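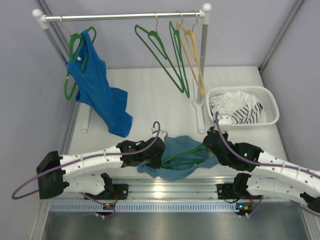
Green hangers and a yellow-tan one on the rail, with a laundry basket to the right.

Getting Dressed Without the Battle: A Talk With a Preschool Teacher and Mother of Four

If you have ever stood in a hallway at a quarter to eight holding one small sock, with the owner of the foot already under the kitchen table, then you will understand why I wanted to have this conversation. I get more mail about mornings than about anything else, more than about sleep, and a good deal more than about picky eating. Most of it comes from parents of children between two and five, and most of it comes down to the same question, which is how on earth to get a child to put on her own clothes.

So in June, when the school year was winding down and she finally had an afternoon free, I sat down with a woman who has taught the youngest room at a preschool in Wutgate for 17 years. She has raised four children of her own in the meantime. She asked me to leave her name out of it, since half the town would stop her in the grocery store, and I was happy to agree. We had coffee and a very large plate of oatmeal cookies on her back porch, and I stayed a good two hours longer than I had planned to.

I started by asking her when a child is ready to begin. She laughed and said that the children usually begin before we do.

"Taking things off comes first," she told me. "A toddler who pulls off her hat in the stroller 100 times is practicing, and you are going to be annoyed by it, and that's fine. But she is learning how a hat works. Socks next, then shoes, then one day you walk in and she has no pants on. Congratulations, you're on your way!"

Putting things on takes a lot longer, she said, and parents are often disappointed by the gap. A two-year-old may be able to push an arm through a sleeve if you hold the shirt open. Many three-year-olds can manage loose pants with an elastic waist. Buttons and zippers can wait until four or five, and some perfectly bright children are still asking for help with them in kindergarten. Her second son, she said, could read short words before he could start a zipper, and it never troubled him a bit.

I wanted to know what she does in her classroom, where there are coats and boots for a whole room of little people and only two grown-ups. Surely it must be chaos.

"Oh, it is chaos in the fall," she said. "By spring it's only noisy."

Her method, if you can call it that (she doesn't), is to do the first part of the job and leave the last part for the child. With pants, she gets both feet in and the waistband up to the knees, and the child pulls them up from there. With a jacket, she starts the zipper and the child gets to run it all the way to the chin. After a few weeks she does a bit less. She leaves the waistband at the ankles, and later on she only lays the pants out on the floor with the front facing up.

"They get to finish," she said. "Finishing feels wonderful when you're three. If you let them start it and then you swoop in to finish, all they remember is that Mommy did it."

I confess that I felt a little stung by that one. I have swooped a great many times.

She showed me the old coat trick as well, which I had seen done but never understood. The coat goes on the floor, open, with the hood by the child's toes. The child bends down, puts both arms in the sleeves and flips the whole thing over her head. She got up and did it for me with her own cardigan, right there on the porch, and very nearly took out the cream pitcher.

We talked for quite a while about choosing clothes, because that is where it all falls apart in my house. My youngest can spend twenty minutes in front of an open drawer and come away in a swimsuit. Her advice was to do the choosing at night, after bath and before stories, and to offer two outfits and no more.

"If you ask, 'What do you want to wear?' you had better be ready for the answer," she said. "If you ask whether she wants the striped one or the one with the ducks, you can live with either."

She likes a low rail or a few low hooks, at about the height of the child's shoulder, with only the week's clothes on it and everything else put away out of sight. A basket on the floor nearby takes care of the dirty things, and even a very young child can be in charge of dropping them in. Hangers are hard for little hands, she warned, and she wouldn't expect a preschooler to hang up a shirt neatly. But plenty of them love to try, and a crooked shirt on a hanger is still off the floor.

And the clothes themselves? Here she had strong opinions. No overalls on a child who is learning to use the potty. No tight necklines, no stiff jeans, no tights if you can possibly help it. Buy the socks a little big. Shoes should have one wide strap, and she likes to put half a sticker inside each one so that the two halves make a whole picture when the shoes are side by side the right way. She also told me to stop caring whether the shirt is backward, unless it is choking somebody.

I asked her about the bad days, the ones where nothing works. She was quiet for a moment and topped up my coffee.

"You help," she said. "You just help them. People worry that if they dress a child who can dress herself, it will all be undone, and I've never seen that happen. Sometimes a child who can do it wants to be babied a little. There's a new baby at home, or she has a cold coming on, or she's four and the world is a lot. I still like it when somebody hands me my coat."

Her own third child, she admitted, went to preschool in pajamas for most of one winter. They were clean pajamas. She put them on him at bedtime and he slept in them and off he went, and the family got out the door on time. He is in high school now and irons his own shirts.

We came around at last to time, which is what most of you write to me about. She thinks nearly all dressing trouble is really clock trouble. A three-year-old who dresses herself may need fifteen minutes for something you could do in two, and if you haven't got fifteen minutes, you had better not ask her to do it that morning. Save it for weekends, or for after nap, or for getting into pajamas, when it doesn't matter a bit how long it takes. In her own house, clothes always came before breakfast.

"Toast is a good reason to put your pants on," she said.

Before I left, she wrapped up the last of the cookies for my kids and walked me out to the car, and then remembered one more thing through the window. Mittens, she said. Thumbs first, always, and tell them the thumb is going into its own little house. I have been trying it on my youngest indoors, with my oven mitts, and she asks to do it again every time.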